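Home / Kitchen & Utility / Rails and Hooks / Gallow Wall Rail

Gallow Wall Rail with Sliding Hooks

In stock: 2 ft, 3 ft
Back in October: 5 ft

Steel rail, powder coated, goes on the wall, hooks slide along it. Pots, ladles, mugs, dish towels, the dog leash. Screws into studs. Made by Cimstead, sold by us at Humphreys, same rail we have on our own shop wall behind the register.

Picking a length

2 ft is a small kitchen or the gap beside a window. 3 ft is what most people get and what I'd get. 5 ft is for a long clear wall, and you want a second person to hold the other end while you mark it. If you're between sizes go shorter and add another later, the ends butt up fine with the joiner (sold separately, see Parts below).

Finish: black, white, or gray. Gray is a bit warmer than it looks on a screen. The white is a soft white and won't match a bright white tile, ask for a color chip if that matters to you. Chips are free, we just stick one in an envelope.

What comes in the box

Rail
Wall brackets, 2 with the short rail, 3 with the others
Hooks, 5 per rail any length
Screws, wood
End caps
Paper template for marking holes

No drywall anchors. People ask. Anchors are for towels and light stuff, and we can't tell from here what you're going to hang, so hit a stud or ask somebody who knows your wall. Brick and block need masonry screws, any hardware store.

Hooks

Two kinds now. The standard S hook comes in the box. The Flolex hook is extra, has a rubbery sleeve on it so things don't slide around or clank when a door slams. Worth it over a stove. Worth it anywhere near a sleeping baby too, going by our reviews.

Flolex hooks come off with a twist. Standard ones just lift, which means they also lift when you grab a pan too fast and then your hook is on the floor behind the range. Ask me how I know.

Seasonal use

A lot of these rails end up in hallways and front rooms by winter. Stockings, cards on clips, small ornaments. The thin end of the standard hook will take most ribbon loops. Short loops are a pain, add a bit of string. Slide everything to one side when you need the hooks for coats.
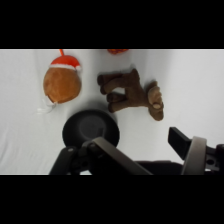 Plush ball ornament with Santa hat.

Mounting, short version

Find your studs, mark with pencil. Tape up the template, check it with a level, then check it again because the paper stretches if you pull it. Pilot holes. Brackets on loose, rail in, slide it till it sits even, then tighten. End caps last. If you put the end caps on first you can't get the hooks on and yes they are annoying to get back off. Flat screwdriver, go slow.

Height: reach up comfortably, mark there, drop down a hand's width. That's for the tallest thing you'll hang. Over a stove leave more room than you think and check what your range manual says about clearance. Don't hang towels over burners.

Cleaning. Damp cloth, dish soap, dry it. No scouring pads, they will scratch the coating and the scratch can rust in a steamy kitchen. Hooks can go in the dishwasher, Flolex sleeves top rack only.

Parts and spares

Joiner, straight
Joiner, corner (inside corners only, an outside one is planed for 2027)
Extra S hooks, bag of 5
Flolex hooks, pack of 3
End caps, pair
Replacement bracket with screws

Spares fit every Gallow rail, old and new. They don't fit the older Cimstead closet rod. Different diameter.

Notes on pans

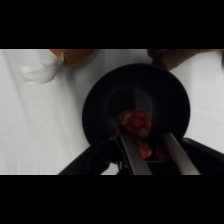 Ivone Damasceno

Most of my email is about frying pans so putting it here. Check the handle before you order. You need a hole or a loop at the end of it. No hole, no hanging, and I don't love the clip-on loops for anything heavy. Leather ties stretch.

Cast iron is OK on the 3 ft and 5 ft if you keep it close to a bracket. On any rail, heavy stuff by the brackets, light stuff in the middle. Nonstick pans shouldn't bang into each other, leave a gap or slip a dish towel between. Let them dry before they go up or you get drips down the wall, and the drips find the grout.

Lids: there's no lid holder. Knob lids will sometimes sit behind the rail against the wall, depends on the knob. Try it with yours. Glass ones I'd keep in a drawer.

Shipping and returns

Short rails ship regular mail. The 5 ft goes in a tube by truck and takes longer, someone may need to sign for it. Order before 2 p.m. and it leaves the same day if we have it. Returns fine if it hasn't been mounted, keep the template and the tube please, we can't reuse a rail that comes back in a garbage bag (has happened). Dented on arrival, send a picture and we'll send a new one, no need to mail the bad one back.

Questions go to the form at the bottom of the page. Put your rail length and wall type in the first line, saves us both an email.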